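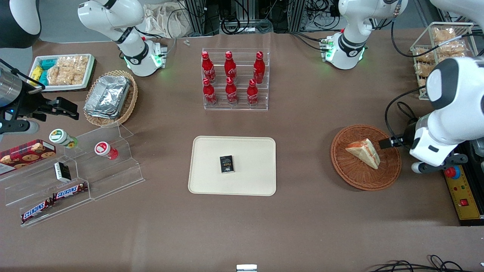

Gustodard 4 – Greifplanung für zwei Arme und ein unordentliches Sortiment

Seite drucken | Per E-Mail senden

Wer Kommissioniersoftware an grauen Würfeln vorführt, bekommt Kommissioniersoftware für graue Würfel. Gustodard plant Griffe für Ware, wie sie im Kiosk liegt: Flaschen in zwei Reihen hintereinander, Schokoriegel auf Acrylstufen, ein Sandwich im Korb, das einen festen Händedruck übel nimmt.

Was die Software macht
Gustodard verteilt Aufträge auf beide Arme, rechnet die Bahnen gemeinsam und hält die Ellbogen auseinander. Durchsichtige Ständer und Klarsichttüten behandelt die Wahrnehmung als eigene Klasse, denn Tiefenkameras halten beides gern für Luft. Die Greifkraft wird je Artikel hinterlegt. Das Profil »Weich« hieß intern lange »Sandwich«, bis Smaranda Munteanu aus dem Vertrieb einschritt.

Lieferumfang
- Planer und Wahrnehmungsmodul für 2 Arme mit Zweifingergreifern
- Artikelkatalog für bis zu 1000 Einträge
- Simulator Urlow zum gefahrlosen Umwerfen von Flaschen
- 8 Stunden Einweisung durch Gunnlaugur Zoëga, auf Wunsch mit Pausen

Voraussetzungen
Linux-Rechner mit separater Grafikkarte, kalibrierte Kameras, ein Not-Halt in Reichweite. Arme, Greifer und Süßwaren sind nicht enthalten.

Bekannte Einschränkungen
Spiegelnde Aluschalen im Stapel werden gelegentlich als eine einzige, sehr hohe Schale erkannt. Ronaldo Aguiar arbeitet daran und möchte nicht nach dem Termin gefragt werden.

Preis auf Anfrage bei Prekitz, Abteilung Robotersoftware.
Stand: 2021-07-20

Seite drucken | Per E-Mail senden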